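Print this page | E-mail this page

Textiles and Surface Design, Unit 4
Handout: Colour against a neutral ground
Course tutor: Azra Kolev

Bring this sheet to the studio session along with your dye notes from Unit 3. The reading is pages 51 to 58 of the course reader.

1. Terms

Hue is the name of the colour: red, yellow, blue-green. Value is how light or dark it is. Saturation is how strong it is, from full strength down to grey. Students often mix up the last two. A pale pink and a dull brick red are both less strong than scarlet, but one has moved in value and the other mostly in saturation.

A neutral has little or no saturation. Undyed cloth is seldom a true neutral. Most unbleached cotton leans yellow, most linen leans grey or brown, and wool varies with the fleece.

2. Why the ground matters

A colour is judged by what lies next to it. The same dyed square will look stronger on grey felt than on orange felt, and darker on white than on black. This is called simultaneous contrast. Mills have dealt with it for a long time by viewing samples on a fixed ground under a fixed lamp.

Ottar Haugen's notes on the Verkthorpe pattern books make the same point. The books hold 361 swatches, of which 141 were pasted on cream paper and the rest on blue. The blue pages were long catalogued as a separate dye range. When the swatches were compared on one ground, most of them matched.

3. Weave and light

A woven ground is made of small highlights and shadows. From a distance these mix to one tone, and close up they do not. Turn the cloth and the tone shifts. Always note the direction of the warp when you record a sample.

Solid forms add another problem. Each face of a block meets the light at a different angle, so one paint or dye gives several readings.

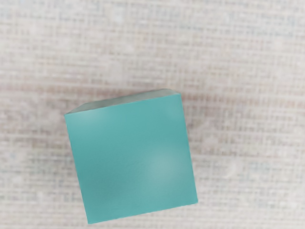 SILLHAM, April

The teal on the broad upper face is saturated, while the narrow side face is paler and greyer. If you were matching this colour you would need to say which face you had used. The pale woven ground does not compete with either.

4. Exercise

Cut one dyed sample into four. Mount the pieces on white, mid grey, undyed calico and a colour of your own choice. Write down hue, value and saturation for each before comparing. Hand in the mounted sheet, with your notes on the back, to room 315.

Related handouts
Unit 2: Reading a shade card
Unit 3: Keeping dye notes
Unit 5: Stripe and check from Lukdale
The Donnelly sample trunk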